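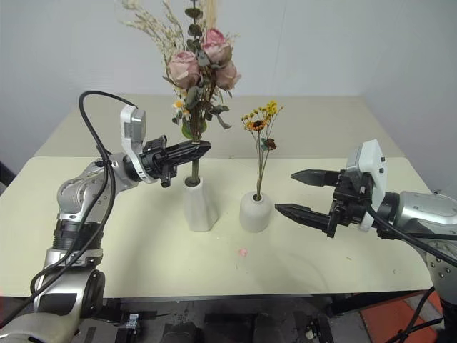

Chapter 3
Gathering Demonstrations

A learning system can only be as good as the examples it is given. In the last chapter we treated the examples as a finished table of numbers: joint angles, gripper positions and camera views, one row for each moment. In this chapter we go back a step and ask where the rows come from, who makes them, and what can go wrong while they are being made.

Most of the chapter follows one task. Two arms share a table with two vases of dried flowers, and the system must learn to handle the stems without damaging them. Dried flowers are a useful choice for teaching. They are light, they bend, and no two stems have the same shape. A program that replays a fixed path will do badly with them, so the examples have to carry the information that a fixed path leaves out.

3.1 What counts as one example

We call a single recorded attempt an episode. An episode begins when the arms leave their rest position and ends when the operator presses the stop key. Everything in between is kept, including pauses and second tries.

Beginners often want to trim the pauses. Do not do this yet. A pause before the gripper closes may show that the operator was judging the distance to the stem, and the arm's small corrections at that point are often the most useful part of the recording. Section 3.4 gives rules for trimming.

Each episode also needs a label. In the Clolwood set, which we use throughout the book, the label has two parts: the instruction given to the operator and the outcome. The instruction is written before recording and the outcome after it. Tshepo Matlala, who ran the first sessions, kept failed episodes in a separate folder with their labels complete - a habit we recommend, as Chapter 7 will make use of them.

3.2 Planning variety

Suppose you have time for 50 episodes. If the vases stand in the same spots every time, the system may learn the spots and pay little attention to the flowers. If everything changes at once, there may be too few examples of any one arrangement to learn from.

A workable plan changes one thing per block of episodes:

Position of the vases on the table
Which arm moves first
Height and fullness of the bouquet
Starting pose of the grippers

Write the plan down before the first episode. Sorcha Purves compared planned and unplanned sessions on the Modise arms and found that operators left to themselves drifted back to the arrangement they found easiest. They were usually unaware of it until they saw the vase positions plotted.

Lighting belongs in the plan as well. A pale vase on a pale table can lose its outline when the light is strong, and a recording made in the morning may differ a good deal from one made at 4 p.m. Note the lighting for each block even if you do not intend to vary it.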